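About Clollholm

Clollholm is a small research company that works on one question: how to teach a robot arm to handle soft, everyday things that don't keep their shape. We do contract research for makers of robot arms and grippers, and we publish most of what we learn about method. We don't sell a robot.

Our workshop is on the ground floor of a former printing plant. There are two rooms for robot work, a small machine shop, and an office where the labeling and analysis get done. The arms are bolted to benches along the window side. Daylight is let in on purpose. A policy trained only under steady ceiling light did badly in our tests as soon as the sun came around, so we stopped closing the blinds.

What we work on

Most robot grasping research begins with rigid objects such as blocks, cans and mugs. You can measure a mug once and use the measurement again tomorrow. A shirt has a different outline every time it is put down. A bag changes shape depending on what is inside, and its straps get in the way of whatever is next to it.

Our main project is called Sethi. It covers packing and unpacking: taking clothes, bags and similar goods out of a box, moving them, and putting them back. The uses our clients have in mind are returns counters, donation sorting and laundry services. The project has been running since our second year and takes up more than half of our time.

The second project, Numix, is the software that records and stores our sessions. It lines up the wrist camera video with the joint positions and the operator's commands, and it lets us search old sessions by object type and by outcome. We wrote it for ourselves and now license it to two client labs.

How we collect data

An operator drives the arm by hand through a matching control arm. Each attempt at a task is called an episode. An episode starts when the operator presses a pedal and ends when the item has been placed or the attempt has been given up. Failed attempts are kept and marked as failed. We throw out an episode only if the recording itself is damaged.

Before each episode the items are rearranged. In the early days operators did this as they saw fit, and over a few weeks everyone fell into habits. Bags ended up standing the same way, with the strap on the same side. The policy learned the habit along with the task. We now use a printed card for each setup that says which items go in and which one goes in first. How they land is left alone.

Operators work in blocks of 40 episodes and then change places with the person doing the labeling. That order came from experience. People who have just labeled a set of poor grasps drive more carefully afterward, and people who have just been driving are better at saying why a grasp was poor.

The Hilex study

Hilex was our study of the wrist camera, and it is the work we are asked about most often. We wanted to know whether a robot could do the close part of a grasp, the final approach and the closing of the jaws, using only the camera mounted at the wrist. Fixed cameras overhead give a good view of the table, but the arm often blocks them at the moment that matters. The wrist camera keeps the jaws in view and sees the item from very near.

The training set had 1,694 episodes. All of them involved soft goods in or next to a box. We trained two versions of the same policy. One had both the overhead and the wrist views throughout. The other used the overhead view to choose an item and then switched to the wrist view alone once the gripper was close. Each version was given 50 test attempts on items that had not been used in training.

The switching version did better on bags and about the same on shirts and towels. It did worse on socks. A pair of socks lying against a larger item was often treated as part of that item, and the gripper would take hold of both. We tried adding more sock episodes and the problem got smaller without going away.

Seams and straps made more difference than we had expected. Where a seam was in view near the jaws, the policy tended to line itself up with it, and those grasps held more often. A loose strap had the opposite effect. We now label straps separately from the bag they belong to. 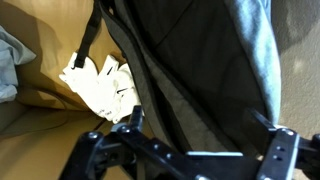 Wrist camera view: the gripper at the base of a gray backpack, with white socks alongside.

We wrote up the study with the failures included, broken down by item. The setup cards are available on request, and so is the labeling guide.

What comes next

The dataset is growing toward 3,000 episodes. The new ones put more items in the same box, with more overlap between them. We are also testing a step in which the gripper nudges an item before closing, to find out whether what it is touching is one thing or two. Early tests have been mixed. The nudge costs time on every grasp and only helps on some, so the open question is when to use it.

We are not working on folding. Several groups already do that well, and our clients mostly need items moved from one place to another.

Working with us

A typical contract starts with a short trial on one of our own arms, using goods the client sends in. Please send ordinary stock, including worn and awkward items. If the trial gives a useful result, we agree on a longer study and a date for the report. Clients own the episodes recorded with their goods. Method findings can be published by either side unless the contract says something else.

We take student interns twice a year. The next group starts in February. Interns drive, label and help build fixtures, and they have a small study of their own by the end. No robotics background is required, but applicants should be comfortable with basic programming and with repetitive work.

Visits to the workshop are by appointment. Use the contact form and tell us which project you are interested in.

Page last updated 07/12/2025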